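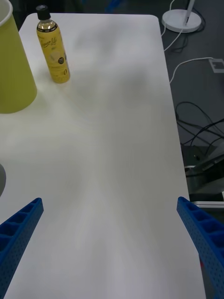 Linguistic Data Users Forum
Board: Transcription and Annotation
Topic: Treatment of filled pauses in the Kosstead interviews

molvera_archive
Colleagues are invited to comment on a proposed change to the transcription guidelines for the Kosstead oral history interviews. At present, every "um" and "uh" is written out as a separate token. The proposal is to remove them from the reading version and keep them only in the time-aligned files. The collection holds 783 interviews, so a decision is needed before the November release.
Maricruz Olvera, Kosstead collection

jardine_phon
The Jardine group would advise against this. Two of our current studies use the reading version precisely for its pauses, as it is the only one that can be searched without special software. If the tokens are removed, word counts will also cease to match those in published work.

tagset_b
I must respectfully disagree with the previous post. Most requests we receive come from historians and local schools, who find the present text very hard to read. One speaker has an "um" before nearly every noun. Researchers who study hesitation should be working from the aligned files in any case.

jardine_phon
The aligned files exist for only 400 of the interviews. For the remainder, the reading version is the sole record.

molvera_archive
That figure is correct, and I should have stated it in the opening message. Alignment of the others has not been scheduled.

plesolach_desk
At Plesolach we faced the same question and chose to mark filled pauses with a tag, which the display page can hide or show. The stored text does not change. It took one annotator 6 weeks to convert our files, mainly on account of inconsistent spellings ("uhm", "erm", "em").

tagset_b
I could accept the tag, provided that the hidden view is the default.

jardine_phon
We would prefer the opposite default. Users who download a file should receive all of it.

cikley_user
May I ask whether "you know" and "like" fall under the same rule? The Cikley guidelines treat them as words, and I would not wish to see them disappear.

molvera_archive
They are words here also and will remain. I will circulate a draft of the tag rule on Wednesday, with the default view left open for further comment. Please send lists of variant spellings to the collection address.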